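Visiting Plumness: Frequently Asked Questions

By Crescencio Cuesta
31/01/2025
13 comments | 80 shares

Many readers write to me before their first trip to Plumness. I have lived near the town for two winters and I collected the questions which come most often.

How do I get there from Vustley?

There is a bus from the main station in Vustley. It stops at the harbor in Plumness and then at the old market. Buy the ticket at the counter before you board, the driver does not sell them. If you come by car, leave it in the lot behind the market. The streets near the water are narrow and parking is only for residents.

Is one day enough?

For the harbor and the market, yes. If you also want to walk to the Penner lighthouse, please stay one night. The path is easy but long, and the last bus leaves early in winter.

How many steps are in the lighthouse?

532. There is a bench at the middle landing. Children must hold the hand of an adult on the upper part.

What can I do when it rains?

Most visitors go to the Wurkano hall, which is next to the library. It has rooms about fishing and clocks, and a small cafe with good soup. Your ticket is valid the whole day, so you can go out for lunch and come back.
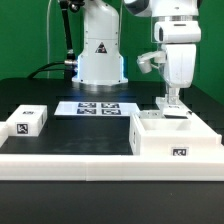
White robot arm base with its blue light ring.

Do I need to reserve a hotel?

In summer, yes, and early. In December I found a room on the same afternoon, but some guesthouses were closed for the season. Call first, because their web pages are not always up to date.

Where should I eat?

I like the fish place at the end of the pier. The menu is short and it changes with the catch. Vegetarians will be happier at the bakery on the market square, where there are hot pies until they are sold out.

Can I bring my dog?

On the beach and on the lighthouse path, yes, with a leash. Dogs cannot enter the lighthouse. On the bus a small dog travels free.

Is the ferry running?

Not at this moment. Dale Gill at the harbor office told me that it should start again in spring, but he has no date yet. I will change this answer when I hear from him.

2 questions waiting for an answer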